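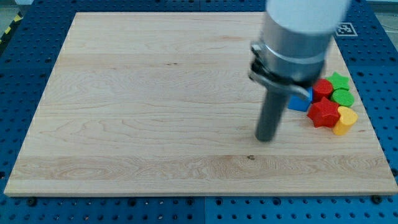
A maple board on a work table, held by two black clamp knobs.

Reading the Grain in Wood

The wavy lines on a board are called grain. A tree trunk grows a new layer of wood under its bark each year. A saw cuts through those layers, and their edges show up as lines. On this maple board most of the lines run from side to side, with a darker band in the lower part.

A knot marks the place where a branch grew out of the trunk. The wood there is harder and often darker. Look for the small brown knot in the darker band.

A clamp presses a board against a table so it stays still. Always clamp a board before you sand or saw it, and ask an adult to check.

Try it: lay paper over a board and rub it with a crayon. Rough grain prints best.

Words to know: grain, knot, clamp.

Last updated: November
Text by Ju-won Kwon. © Ekwood Learning Pages | Contact | Back to top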